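Sell it by weight

Ximena Carrillo
2018-02-03

The per-piece price for fresh produce should be retired for anything that varies much in mass. I have held this view for a while and the renovation of the two supermarkets in Clundbridge has hardened it. Both reopened with their hanging scales removed and a large share of the loose fruit moved to a price per item. The tickets are easier to read. They also contain less information than the ones they replaced.

The arithmetic is simple enough. An apple of 200 grams at $4 a kilogram costs 80 cents. Put an 80-cent ticket on each apple and the price per kilogram now depends on which apple the customer picks up. A small one from the same bin costs more per kilogram, a large one less. The ticket is accurate in the sense that 80 cents is what will be charged, but it can't be compared with the bagged apples one shelf down, or with the greengrocer across the road, unless the shopper knows the mass of the fruit. Without a scale on the floor the shopper doesn't.

Retailers make a reasonable case in return. Bonifacio Llorente managed produce at Cortés, the older of the two stores, before the change, and he defended it to me at some length. Weighing at the checkout is slow. Self-checkout weighing is slower, and it is the step where brown onions get keyed in as something cheaper. A per-item price needs a count and nothing else. He also pointed out that growers already grade fruit into size bands before it is packed, so the variation within a single carton is small.

I accept the grading point for cartons. It is weaker for a display bin, which is filled from whatever cartons are open.
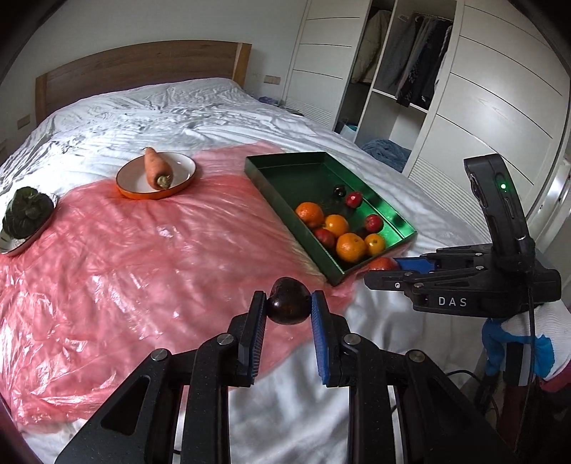
Stone fruit is the worst case. The fruit is small, so a difference of a few grams is a large fraction of the total, and most people buy several at once. A household that buys by the piece every week through the season is paying a rate it has no means of knowing. Nor can it tell when the rate has moved. If the store keeps the same ticket and buys a smaller size band from the market, the price per kilogram has gone up and no sign in the building has changed. I don't claim that this is done deliberately. The trouble with the per-piece system is that a deliberate change and an accidental one look the same from the customer's side.

Packaged groceries had this problem and it was dealt with by unit pricing. A box of cereal can shrink, but the small figure on the shelf label moves when it does. Anyone who wants to check can check. Loose produce sold by weight never needed the extra figure, as the ticket was already a unit price. Moving the same produce to a per-item ticket takes away the unit price and puts nothing in its place.

What the apps do

Several people have told me that the answer is software. The one most used locally is Nesiva, which collects shelf prices and sorts them. For tinned tomatoes it works well. For fruit priced by the piece it assumes a standard mass for each kind of fruit and divides. The assumption for an apple is 203 grams, which may be a fair average of something, but it is applied to every variety in every store. A lunchbox apple and a large cooking apple come out at the same price per kilogram if their tickets match. The app shows the result to the cent.

I raised this with Elvia Xolalpa, who enters prices for the Clundbridge area in her spare time. Her reply was that a rough figure is better than none. I disagree where the rough figure is displayed in the same type and to the same number of decimals as an exact one. Users will rank stores on it. Some of them will drive to the other side of town on it.

A range would be better, or a blank. The blank at least tells the user that the ticket didn't supply enough information, and that is a correct statement about the ticket. 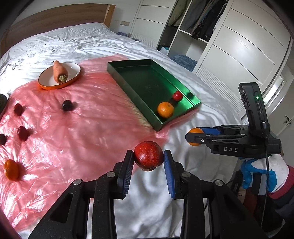

A red apple and a small orange.

Citrus adds a complication of its own, in that a good part of what is paid for is peel. Peel thickness varies by variety and by the point in the season, and no pricing scheme in ordinary use corrects for it. I mention it only because it gets brought up as proof that weight is imperfect too. It is. A per-kilogram price includes peel, stones, stems and outer leaves, and a shopper has to allow for that. But the allowance can be learned, and it stays fairly steady for a given fruit. The error in a per-piece price resets with every bin.

Where the piece is the right unit

There are items for which I would leave the per-piece price alone. Bunched herbs are one. Avocados are usually bought for a particular meal, one or two at a time, and ripeness matters more to the buyer than mass. Whole lettuces carry a variable amount of water on the leaves after misting, and charging by weight means charging for the misting. Leafy greens sold by the bunch fall in the same group, though I'd like to see a minimum mass on the ticket, as is already common for bagged spinach.

Carrots don't belong in this group. I have seen them sold singly at a fixed price in one of the renovated stores, beside a bulk bag with a per-kilogram figure printed on it. The single carrot is a convenience and people are entitled to pay for convenience. They should be able to see how much they're paying for it.
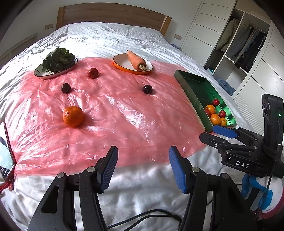 What I would ask for

The first request is for the scales to come back. A mechanical hanging scale takes no floor space, needs no network connection and can be checked against a reference weight in a minute. Fourteen grams of error would be poor for one of these, and 14 grams still tells a shopper more about a bag of apples than guessing does.

The second is a printed mass range on every per-piece ticket. The store has this already, in the size band marked on the carton. Jacinto Orozco, who used to set tickets for an independent grocer, tells me the label template at his shop had a spare line which was generally filled with the country of origin a second time. The size band would fit there.

The third is that the two stores put the per-kilogram equivalent on the ticket for apples, pears, citrus and stone fruit, worked out at the low end of the band. August would be a sensible time to start here, with citrus plentiful and the stone fruit tickets not yet printed.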